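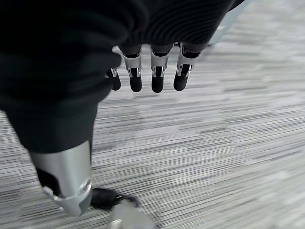 Tips > Floors > Carpet

Search tips
Reading time: 2 min

I used to vacuum our gray striped carpet in the direction of the stripes, every single time, because it looked so neat when I was done. Then my neighbor Eamon Egan watched me do it and told me to try going across them. Well! I got a whole second load of dust out of a floor I'd just finished.

So now I go across first, slowly, and then once more along the stripes for looks. The room takes me 7 minutes (up to double that if I move the armchair, and I don't always move the armchair).

For lint and pet hair I pull on a damp rubber glove and sweep toward me in short strokes. It rolls up into little gray sausages – very satisfying – and you just pick them off. Rinse the glove and keep going.

Spills: blot with a white cloth, then dab on two cups of cool water with two drops of dish soap mixed in. Don't scrub, it makes the pile go fuzzy and that patch will bug you forever. Lay a dry towel on top, put a heavy book on it and leave it overnight.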